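Search the help pages
Enter keyword Go

Is a walk behind loader worth buying for a two man crew, or should we keep renting?

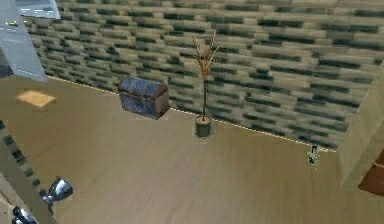 Details from the poster

Jarosław Olszewski
We do small grading and fence jobs out of Treltanero. The dealer keeps telling me a Prullo stand-on machine will "pay for itself" by August. I've heard that line before about a trencher that now sits under a tarp. We rented 4 times last season and I never once felt like I needed it the next morning. He says resale is great too, but he's the one setting the price. Has anybody run one of these for more than a season and kept track of what it cost?

Replies

Kwiatkowski
I bought one used with nearly 2000 hours on it. Do not go by the payment. Go by the payment plus tracks, hoses, grease, insurance and a trailer that can carry it legally. My tracks went long before the salesman said they would, and he had no memory of saying it. Would I buy again? Maybe, but I dig most of the week. With 4 rentals a year I'd keep renting and let the yard worry about the hydraulics. If you do go look at one, start it cold yourself. A machine that's already warmed up when you pull in - I walk away from those.

Also ask what attachments come with it. "Bucket included" can mean a bucket and nothing else.

skidder80
just buy it you'll find work for it. everybody does

Skikero
I don't buy that last answer. Finding work for a machine means bidding jobs you would have passed on, usually too cheap. Call your rental yard and ask for a monthly rate in your slow season. Ours came down quite a bit once I asked, and they dropped the delivery fee for 2 of the jobs. Get it in writing, though. The guy at the counter changes and the deal goes with him.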